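Comparing Two Finger Sets on a Table-Setting Task

Posted by Mayu Amano, Jan 24, 2025

This tutorial covers how we compare two sets of gripper fingers on the two-arm table at Skiltulham. The task is small on purpose. Pick up a piece of cutlery, put it down on a paper napkin, open, back away. You can run the whole comparison in one afternoon if the arms are already calibrated to each other.

The two finger sets are called Cao and Odura in our notes. Cao has a stiff body with a thin pad. Odura has the same mounting holes and a softer pad that gives when it closes on something narrow. Use your own names if you are testing other fingers. The steps don't change.

What you need

Two arms with wrist cameras
Both finger sets, with screws
Paper napkins, a full pack
A spoon, a fork and a knife from one set
A basket for parts not in use
Masking tape and a pencil
A log sheet or spreadsheet

Step 1. Fit the first finger set

Power down the gripper before you take the old fingers off. Put the new ones on finger-tight, close the gripper by hand until the pads touch, then tighten. If you tighten first, the tips can end up slightly crossed and you will chase the error all day.

Run the open and close command 5 times with nothing between the fingers. Look at the tips from the side. They should meet at the same height each time.

Step 2. Set the zero height

Lower the closed fingers until they just touch the table. Save that height. Then raise the arm, put one napkin down, and lower again. If the controller can't tell the difference, leave it. Don't try to tune for paper thickness.

Set the lower limit 3 mm above the saved height for the first few picks. Bring it down later when you trust the approach.

Step 3. Lay out the napkin and the cutlery

Turn the napkin so that one point faces the gripper. We tried it square to the table edge first and found it harder to judge rotation from the wrist view. With a point facing you, a crooked spoon shows up right away.

Choose a napkin color that stands apart from both the table and the cutlery. Keep the pieces you aren't placing off to the side, handles toward the arm. Shiny cutlery throws highlights that move when the camera moves, so check the view from the pick height as well as from the home position. The wrist view with the spoon on the napkin and the knife and fork waiting on the right:

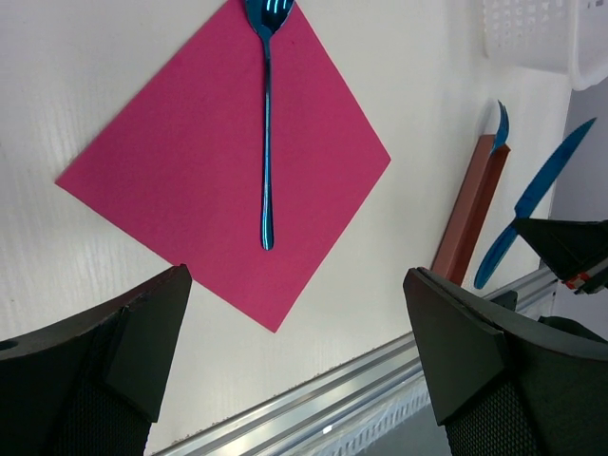

Step 4. Record the picks

Start with the spoon. Close on the handle near the end, lift, move to the napkin, lower, open, and back straight up. Do the same with the fork and then the knife. That is one round.

Run 6 rounds for each finger set. Log every pick with one of these words:

Good: the piece went where it was meant to go
Turned: it was placed but rotated in the grip
Slipped: it fell before placement
Missed: the fingers closed on nothing
Dragged: the napkin moved with the piece

Dragged is the one people forget to log. A placement can look fine from the side while the napkin has shifted. Mark the napkin's points on the table with small pencil ticks on tape if you want to measure it.

Keep the second arm parked during single-arm rounds, and keep its park position the same for both finger sets. Tuấn Trương ran an early set with it parked in two different places and the planner took a longer path in one of them, so the times couldn't be compared.

Step 5. Swap fingers and repeat

Go back to Step 1 and fit the other set. Redo the zero height even if the fingers are supposed to be the same length. Use the same closing force to begin with. If the soft pads need less, make that a separate run with its own label.

Step 6. Read the results

Count the words per finger set and per piece. Don't add the three pieces together until you have looked at them separately. In our runs Cao was better on the knife and Odura was better on the spoon, and the totals hid that completely. The fork was close to even.

We kept Odura on for the next job and put Cao back in the drawer with its screws taped to the bag. Our log sheet is filed as Pudano 537 on the shared drive. The tab marked "May" is from an older controller, so leave it out of any comparison.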